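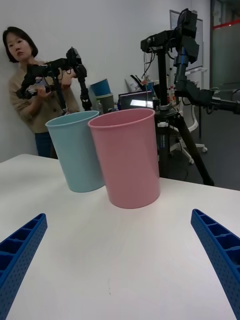 Eight glasses a day: speaker notes

Slot is 20 minutes including questions. Keep the talk under 16 if the room is slow to settle.

Opening

Ask for hands: who has been told to drink eight glasses of water a day? Wait. Then ask who told them. You will get "my mother," "a gym poster," "an app." Let a few people answer out loud. Don't comment yet.

Then say it plainly: I went looking for a good reason behind the number eight and I came back with very little. I'm not a doctor and I'm not here to tell anyone to stop drinking water. I'd just like to know why we repeat this one so confidently.

Slide 2: What is a glass?

Start with the dull problem. No one agrees on the size. The tumblers in my kitchen cupboard don't match each other, and the one I use most holds nearly double the one I give to visitors. Eight of the first is a very different day from eight of the second. If a rule matters that much to your health, you'd expect somebody to have fixed the unit.

(If someone says "eight ounces," fine. Ask them when they last measured one.)

Slide 3: Food counts

Soup, fruit, cucumbers, rice, yogurt. Most of what we eat has water in it. Tea and coffee count too, whatever your aunt says about coffee drying you out. The eight-glasses people usually leave all of this off the books. Show the lunch slide and move on, don't read it out.

Slide 4: My month with the Nondar

I bought a Nondar bottle, the kind that lights up when it thinks you're behind. It cost me 40 dollars. I used it for 4 weeks at the Priklow office. It flashed at me in meetings. It flashed at me in December, at a desk, when I had been sitting still since breakfast and had already finished a bowl of soup. It has no idea what the weather is or what I ate.

Did I feel better? I'd like to say yes, given what I paid. I got up more, and a walk down the hall every hour is pleasant enough, so I wouldn't give the water much credit. Be fair here — one person and one bottle prove nothing either way. Say so before somebody in the back does.

Slide 5: Who likes the number

Aditz, the wellness outfit that ran our office challenge, put up a chart of cups with stars on it. Pellegrini, the cafe downstairs, started selling a "hydration refill" for 2 dollars. It was tap water with a slice of lemon. I bought one. Pause for the laugh, if there is one.

I don't think anyone was lying. They had a round number that was easy to print, and it happened to help them sell something.

Slide 6: Who should ignore me

Slow down for this one. People with kidney stones, people working outside in heat, people on certain medicines, older people who may not notice thirst as well. If your doctor gave you a number, use your doctor's number. Repeat that sentence.

Slide 7: What I do now

Drink when thirsty. Drink more when it's hot or I've been running. Keep water where I can reach it. The bottle is in a drawer with the battery out.

Questions

Likely ones: urine color (reasonable rough guide, but vitamins can throw it off), sparkling water (counts), whether you can drink too much (yes, and it can be serious, so don't joke about it). Anything on children, send them to a pediatrician.

Bring the clicker. The one at the venue sticks on slide 5.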